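4.2. Clasificación bimanual en un entorno visualmente cargado

La tarea consiste en repartir piezas planas de tres colores entre tres cubetas. Kahsay se entrenó con 300 demostraciones teleoperadas, y Savchuk e Iyengar sostienen que esa cifra basta para que la política se mantenga ante fondos con mucha textura. Nuestra réplica invita a leer esa afirmación con cautela.
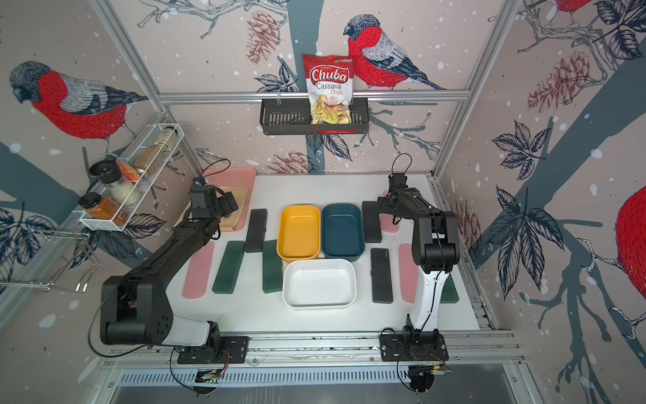

Figura 5. Celda bimanual con las tres cubetas vacías y las piezas negras, verdes y rosas sobre la mesa.

El papel pintado de pájaros y el estante de especias permanecieron fijos en toda la serie. Un fondo recargado que nunca cambia dice poco sobre robustez: la política puede aprenderlo de memoria con la misma facilidad que una pared lisa. El trabajo original no incluye ninguna condición que separe ambas hipótesis.

Tampoco convence la métrica. Se considera éxito que la pieza acabe dentro de una cubeta, sin atender a su postura.
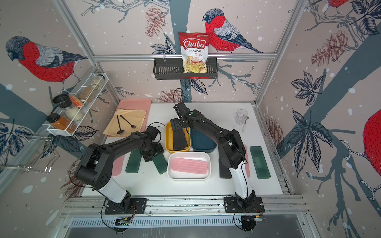 Con ese criterio, una pieza negra que queda de pie e inclinada en la cubeta amarilla puntúa igual que una tendida en el fondo. Para el apilado posterior, la diferencia importa. Al exigir además que la pieza repose plana, la tasa de éxito bajó hasta 41 puntos en nuestros ensayos. No sabemos qué parte de esa caída se debe al agarre y cuál a la suelta, pues los registros publicados no distinguen las dos fases.

Los 2,000 episodios simulados de Flarkton no resuelven la duda, ya que su modelo de contacto trata las piezas como cuerpos sin espesor.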